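Setting up the flower cell at Bravelent, from cold start to first stem

Posted 5/5/19

A few people have asked how I get our two-arm cell ready before a run, so I've finally typed up my notes. I look after the flower-arranging cell at Bravelent (the handling software is called Plemen, the tables and mounts came from Demissie) and I've set it up often enough now that my hands do most of it without me. Your own cell will differ, but the order of jobs should carry over quite nicely!

What you'll want to hand

A set of hex keys, a soft lint-free cloth, a steel rule, a bit of masking tape, a marker pen, and a foam block to practise on before you let the fingers anywhere near a real stem. Oh, and a towel. You're putting water next to electronics, so keep a towel closer than you think you need it.

Getting the table right

Start with the table, always. Ours is set to 816 mm off the floor and I check that at both ends with the rule, then lay a spirit level across it in both directions. If one foot has crept down, sort it now. I once did a full calibration on a table that was leaning and had to throw the whole lot away, and I was not good company that afternoon.

Wipe the top down and let it dry. Pollen and sap leave a film, and the film makes stems skid when the fingers close on them.

Powering up

Arms first, then grippers, then cameras. Keep the emergency stop within reach and stand outside the fence while the arms wake up. Once the status lights have settled, jog each joint slowly by hand from the pendant, a small amount each way, and listen. A healthy joint hums. A gritty sound means stop and have a look at the cable run first (nine times out of ten it's a cable rubbing on a bracket, and I've got the scuffed sleeving to prove it).

Follow each cable from the gripper back along the arm. You want enough slack for the wrist to turn all the way round but not so much that a loop can hang down and sweep the flowers off the table. I mark the clip positions with tape so I can put them back where they were.

Grippers

With the power off to the tool, go round the finger screws with a hex key. Ours loosen a touch every few weeks, usually on the side that does the most work. Nip them up, don't heave on them, they go into soft metal and I've stripped one already.

Then check that the fingers meet squarely. Close them on a strip of paper and tug it. It should hold evenly from one side to the other, and if it slides out at one corner, loosen that finger, square it up and try again.

Power back on, set the closing force to 12 in the tool menu and close on the foam block. You're after a faint dent that springs back. Tulips need much less than you'd expect, they bruise if you look at them wrong, so creep up from below. I've never needed to go past 18, even with thick-stemmed things.

Cameras

Clean the lens with the cloth, check the bracket doesn't wobble, and then run the calibration routine with the printed board flat on the table. Plemen asks for poses all over the work area and it's tempting to skimp on the corners. Do the corners! That's where the errors hide.

When it finishes, send each arm to the tape cross in the middle of the table and see where the fingertips land. If they're out by more than a pencil line I run it again.

Setting out the flowers

Put the vase on its mark and fill it before it goes inside the fence. Dress it with a handful of stems to start with, and lay the spares down on the table with the blooms all facing the same way, so the arm picks from the stalk end and doesn't have to think too hard. Trim anything with a badly bent stem.
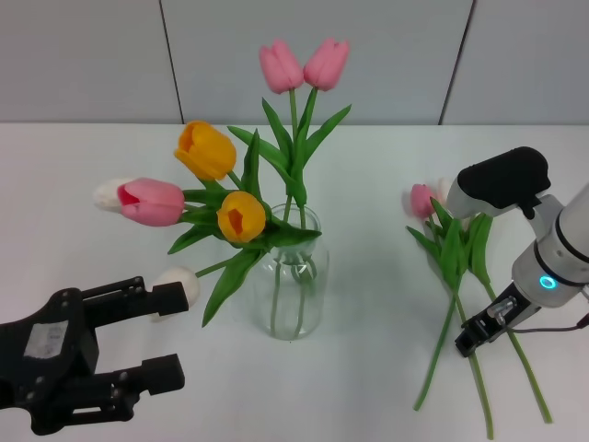
Why do the picks go wrong with a glass vase when they were fine with a china one?

Clear glass confuses the depth camera. It sees through the wall to whatever is behind, so the vase's position comes out wrong and the arm aims for the wrong spot. Measure the vase yourself, type its width and height into the object list, and tick the box that tells Plemen to trust your figures over the camera.

The first run

Go slow. I set the speed right down and run one pick with my hand over the stop. Watch the approach more than the grip: the fingers should come in along the stem and leave the bloom alone. If a leaf gets caught, back off, open up and shift the approach angle a few degrees. Leaves are a nuisance and you'll be nudging that angle for a while.

Check both arms don't want the same bit of air, too. Our keep-out zone is a box drawn round the vase, and only one arm may enter it at a time. If you see Urix fault 833 on the pendant, both arms have asked to go in together and the controller has sat down in a sulk. Clear it, send one arm home, start again.

Once you've had a clean run at low speed, bring it up in small steps and save the settings under a new name. Don't overwrite the old ones (I did, last June, and had to retype the lot from a photo of the screen).

Putting it to bed

Park the arms, open the fingers, take the water out first and the flowers second. Wipe sap off the fingertips while it's fresh, with plain warm water on a cloth. Write down anything you changed, and hang the pendant back on its hook with the cable coiled.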